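로봇 팔한테 식탁 치우기를 시켜 보자: 시뮬레이션으로 집안일 시험하는 법

지난번 글에 댓글로 제일 많이 달린 질문이 "그래서 로봇이 설거지는 언제 해 줘요?"였습니다. 저도 정말 알고 싶습니다! 설거지는 물도 있고 거품도 있고 미끄러운 유리컵까지 있어서 일단 뒤로 미루고, 오늘은 그 앞 단계인 식탁 치우기를 다룹니다. 그릇을 한쪽으로 모으고 작은 물건을 제자리에 넣는 일인데, 사람은 통화하면서도 하는 일을 기계한테 시켜 보면 생각할 거리가 끝도 없이 나와요. 저는 이게 너무 재미있어서 지난 두 달 저녁을 거의 다 여기에 썼습니다.

진짜 팔이 없어도 됩니다. 시뮬레이터 하나와 그럭저럭 돌아가는 컴퓨터면 충분합니다. 물리 엔진은 평소 쓰시는 것을 그대로 쓰세요. 저는 동호회에서 같이 만드는 작업 꾸러미 Stornalmont를 얹어서 쓰는데, 아래 순서는 다른 환경에서도 거의 똑같이 따라 할 수 있습니다.

1단계. 집안일을 문장 하나로 줄이기

"식탁을 치운다"는 기계한테는 너무 큰 말입니다. 저는 "탁자 위의 작은 물건 하나를 집어서 정해진 자리에 내려놓는다"까지 줄였습니다. 너무 시시해 보이죠? 저도 그랬는데, 처음 돌려 보고 생각이 싹 바뀌었습니다. 집는 동작 하나에 다가가기, 방향 맞추기, 닫기, 들기, 옮기기, 놓기가 전부 들어 있으니까요. 문장을 종이에 써서 모니터 옆에 붙여 두세요. 작업하다 보면 꼭 욕심이 나서 컵도 넣고 숟가락도 넣고 싶어집니다.

성공 조건도 이때 같이 적습니다. 물건의 중심이 목표 영역 안에 있고, 손가락이 물건에서 떨어져 있고, 물건이 멈춰 있으면 성공. 저는 마지막 조건을 빼먹었다가, 목표 영역을 신나게 굴러서 통과하는 물건이 죄다 성공으로 기록된 적이 있습니다.

2단계. 탁자와 물건 준비하기

탁자는 평평한 판 하나로 시작합니다. 무늬 있는 상판은 나중에 넣어도 늦지 않아요. 물건은 모양이 서로 다른 것으로 고르세요. 둥근 것과 각진 것이 섞여 있으면 좋습니다. 둥근 물건은 어느 방향에서 잡아도 비슷하지만 테두리가 손가락에 걸리고, 각진 물건은 면을 맞추지 않으면 모서리만 물었다가 홱 돌아가 버립니다.

충돌 모양은 눈에 보이는 모양과 따로 확인하세요. 오목한 그릇을 볼록한 덩어리로 단순화하는 설정이 켜져 있으면 안쪽 공간이 통째로 막힙니다. 화면에서는 멀쩡한 그릇인데 손가락이 허공에서 튕겨 나오면 십중팔구 이 문제입니다. 저한테 이걸 알려 준 사람은 Xinyi Tan이고, 덕분에 주말 하나를 건졌습니다.

마찰 계수는 처음엔 넉넉하게 줍니다. 일단 집히는 걸 봐야 신이 나서 계속하게 되거든요! 잘 돌아가면 조금씩 낮추면서 어디서부터 미끄러지는지 찾으면 됩니다.

3단계. 집게 높이 맞추기

제가 제일 좋아하는 단계입니다. 평행 집게는 손가락이 벌어졌다 오므라들 뿐인데, 식탁 위의 얇은 물건을 잡으려면 손가락 끝이 상판에 거의 닿을 만큼 내려가야 합니다. 너무 내려가면 상판을 찍고, 너무 높으면 물건 윗부분만 스치고 닫힙니다.

순서는 이렇게 하세요. 먼저 물건을 다 치우고 집게를 벌린 채 천천히 내려서 접촉이 처음 잡히는 높이를 기록합니다. 거기서 여유를 조금 두고 그 값을 최저 높이로 고정합니다. 그다음 물건을 올려놓고 같은 자리로 내려 보세요. 집게를 기울여 내릴 생각이라면 기울인 자세로 다시 재야 합니다. 한쪽 손가락이 먼저 닿습니다.

손목 위쪽도 잊지 마세요. 다들 손가락 끝만 쳐다보는데 정작 부딪히는 건 팔뚝이나 집게 몸통인 경우가 많습니다. 뒤쪽에 상자나 그릇이 있으면 특히 그렇습니다.

4단계. 카메라와 조명 정하기

카메라 그림을 보고 움직이는 제어기를 시험한다면 시점이 성적을 크게 좌우합니다. 팔이 물건을 가리는 순간이 반드시 오는데, 하필 가장 정밀해야 하는 순간이 바로 그때예요. 저는 시점을 바꿀 때마다 집게가 물건 바로 앞까지 간 자세에서 그림을 한 장 뽑아 보고, 목표물이 얼마나 남아 보이는지 확인합니다.

그림자도 만만치 않습니다. 흰 상판은 배경이 깨끗해서 쉬울 것 같지만, 그림자가 또렷하게 떨어져서 물건처럼 보이기도 합니다. Thijs Nijs가 만든 인식기는 한동안 그림자를 열심히 집으러 다녔습니다(정말 성실하게요). 광원 위치를 시도마다 조금씩 흔들어 주니 그 버릇이 많이 줄었습니다. 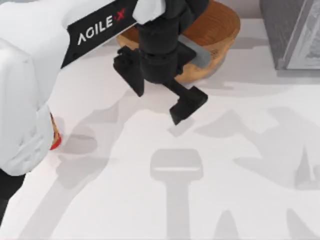

5단계. 많이 돌리고, 실패를 읽기

이제 물건 위치와 방향을 무작위로 바꿔 가며 300번 돌립니다. 제 컴퓨터로는 25분 걸립니다. 커피 한 잔 내리고 돌아와서 결과표를 여는 이 순간이 얼마나 두근거리는지 몰라요!

성공률만 보고 끝내지 마시고 실패를 원인별로 나눠 적으세요. 저는 못 봤음, 잘못 다가감, 놓쳤음, 엉뚱한 데 놓았음으로 나눕니다. 잘못 다가감이 많으면 3단계로, 못 봤음이 많으면 4단계로 돌아가면 됩니다. 놓쳤음이 많으면 닫는 힘과 들어 올리는 속도부터 의심해 보세요. 한 번에 하나만 바꾸고 난수 시드는 그대로 두어야 비교가 됩니다.

실패 장면은 꼭 느린 속도로 재생해서 보세요. 표에는 "놓쳤음"이라고만 나오는데 재생해 보면 옆 물건을 밀고, 그 물건이 굴러와서 다시 부딪히고, 별일이 다 벌어집니다.

그래서 지금 집안일을 맡길 수 있을까?

정해진 탁자에서 아는 물건을 옮기는 일이라면 저는 꽤 낙관적입니다. 물건을 미리 알려 주고 자리를 넉넉히 벌려 두면 제 설정에서도 기분 좋게 잘 합니다. 문제는 진짜 저녁 식탁이죠. 그릇이 포개져 있고, 먹다 남은 국이 있고, 휴지가 젖은 채로 접시에 붙어 있습니다. 시뮬레이터에서 젖은 휴지를 제대로 흉내 내는 것부터가 큰 숙제입니다.

작업장 쪽은 사정이 좀 낫습니다. Jolien Van Damme가 일하는 Mertens에서는 부품이 늘 같은 트레이에 담겨 오니까 위치를 찾는 부담이 훨씬 적다고 해요. 그래도 부품이 트레이 안에서 뒤집혀 있으면 사람이 와서 바로 놓아 준답니다. 집에는 그 트레이조차 없으니, 저는 식탁 치우기가 공장 일보다 어렵다고 봅니다. 그래서 더 해 보고 싶고요.

해 보실 분들을 위한 다음 과제

물건 두 개를 붙여 놓고 하나만 집게 해 보세요. 손가락 들어갈 틈이 없어서 먼저 밀어 떼어 놓아야 하는데, 이 "밀기"를 넣는 순간 문제가 확 넓어집니다. 그다음엔 물건 하나를 다른 물건에 살짝 기대어 놓는 배치를 권합니다. 집는 순간 받치고 있던 쪽까지 같이 움직이는 경우를 꼭 겪어 보셔야 해요.

결과가 나오면 댓글로 설정값과 실패 분류표를 같이 남겨 주세요. 성공률이 낮아도 좋고, 이상하게 실패한 이야기일수록 더 반갑습니다. 8월에는 Roos Wuyts와 함께 컵 뒤집어 놓기를 해 볼 예정이라, 손잡이 달린 컵 모델을 가지고 계신 분은 미리 알려 주시면 고맙겠습니다.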